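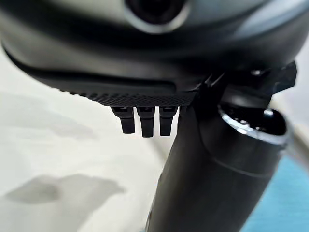

Dark gray housing with a knurled black plate

Lorbridge Evening Classes: Frequently Asked Questions

When does registration close?
Registration for the spring term closes on 15th December. After that you can still join the waiting list for any class that is full.

How much does a class cost?
A full term costs $114. The price covers all sessions but not books. Language students need to buy the Vastia course book, and used copies are fine.

Can I pay in parts?
Yes. You can split the fee into 4 equal payments. The first is due when you sign up. 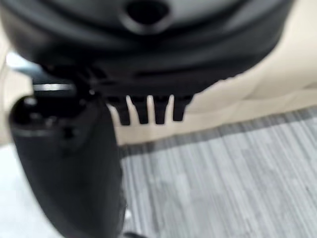 Getting Here

Where do classes meet?
Most meet in the Henevel building, on the second floor. Pottery and bookbinding are on the ground floor — use the side door after 6 p.m.

Is there parking?
The lot behind the building has 300 spaces and is free in the evening. Please leave the spaces by the ramp open for permit holders.

Refunds and Changes

Can I switch to another class?
You can switch once, before the third session, if the new class has room. Send us a short note with your student number and the class you want.
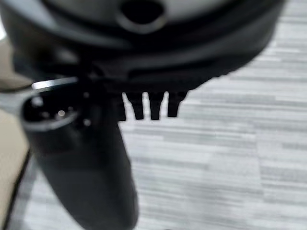

Nägeli

What if I have to drop out?
Before the first session you get the full fee back. Before the third session you get half. After that there are no refunds, except for illness with a doctor's note.

Do you run classes in summer?
Only drawing and conversational Spanish run in July. The summer list goes up on the site once the rooms are confirmed.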